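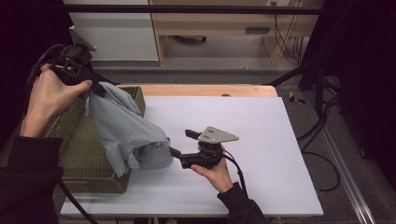
手持ちグリッパ2台の軌跡同期ずれと学習時の補正について

投稿者: koppel_p
両手持ちグリッパで集めたデモを拡散系の方策に食わせています。タスクはカゴから衣類をつまみ上げ、反対の手で垂れた側をつかんで台上に広げるもの。学習は通るのですが、実機に載せると2本目のグリッパが閉じるタイミングが早く、布に届く前に空振りします。
左右の開閉値はそれぞれ有線で取り込み、映像とは別スレッドで記録しています。制御周期は50 Hz。ログを見ると、左右の開閉値のタイムスタンプが映像に対して最大200 msずれているエピソードがありました。
線形補間で揃えてから再学習すべきか、推論側で遅延を入れて逃げるべきか、意見をください。

投稿者: dilwyn_price
再学習です。推論側の固定遅延は、ずれが一定のときしか効きません。エピソードごとにばらついているなら意味がない。
まず受信時刻と計測時刻のどちらを書いているか確認を。Trilosikの標準ロガーは設定を変えない限り受信時刻です。

投稿者: koppel_p
受信時刻でした。設定ファイルの stamp_source が host のままです。
既存の200エピソードには計測時刻が残っていません。捨てるしかないですか。

投稿者: arwel_b
捨てる必要はない。開閉値と、映像から推定した爪の開口幅とで相互相関を取り、エピソード単位でオフセットを出せばいい。爪が画角に入っていれば推定できる。袖や布で隠れる区間はマスクする。
オフセットが途中でドリフトしているものだけ除外。

投稿者: dilwyn_price
>爪が画角に入っていれば推定できる
布の作業でそれは楽観的すぎます。つかんだ瞬間に爪先は生地に隠れるので、一番欲しい閉じ際の波形が欠けます。剛体の把持なら同意しますが。

投稿者: arwel_b
閉じ際だけで合わせる必要はない。開く側のエッジと、つかむ前の予備動作で十分ピークが立つ。以前Lirkbridgeの布データで試したときは、手で合わせた値と1フレーム以内で一致した。

投稿者: dilwyn_price
その条件だとエピソード冒頭に開閉動作がないと使えませんよね。koppel_pさんの収録手順に校正動作が入っているのかどうか。

投稿者: koppel_p
入っていません。開始時の姿勢もまちまちで、片手がすでに布を持ち上げた状態から始まるものもあります。

投稿者: mhumphreys
横から失礼。時刻の話は両方正しいと思いますが、空振りの原因がそれだけとは限らないのでは。
行動表現は何を使っていますか。左右とも共通の基準座標で絶対姿勢を出しているなら、手首の位置推定の誤差がそのまま両手間の距離に乗ります。布の受け渡しは両手間の相対姿勢が効くので、観測に左手から見た右手の姿勢を足したほうがいい。

投稿者: koppel_p
各グリッパの現在姿勢に対する相対軌跡です。両手間の相対姿勢は観測に入れていません。
行動チャンクは16ステップ、そのうち8ステップを実行して再推論。

投稿者: mhumphreys
では先にそちらを試す価値があります。50 Hzで8ステップなら160 msは観測なしで動いている計算です。布は揺れるので、閉じる判断が古い観測に引きずられます。実行を4ステップに減らして空振りの出方が変わるか見てください。再学習なしで切り分けられます。

投稿者: dilwyn_price
推論時間が80 msを切らないと4ステップ実行は破綻しますよ。非同期推論にするなら、チャンクの先頭を推論時間ぶん読み飛ばす処理も必要。

投稿者: koppel_p
途中経過です。
・推論は1回74 msだったので、非同期にして4ステップ実行に変更。空振りは減りましたが残ります。
・相互相関はarwel_bさんの方法で実装。閉じ際をマスクするとピークが二つに割れるエピソードがあり、目視で見直し中。
・新規収録は stamp_source を device に変更し、冒頭に左右の開閉を2回ずつ入れることにしました。
両手間の相対姿勢は次の学習で追加します。

投稿者: arwel_b
ピークが割れるのは左右の開閉が似た間隔で続いているからだと思う。左右別々に相関を取らず、共通オフセットと左右差に分けて推定すると安定する。左右差はケーブルと変換器でほぼ決まるので、収録日ごとに固定してよい。

投稿者: dilwyn_price
左右差を固定してよいかは、同じUSBハブに挿していたかどうかによります。カメラと帯域を共有していると負荷で動く。固定する前に分布を出すこと。

投稿者: koppel_p
ハブは共有でした。分布を出してから決めます。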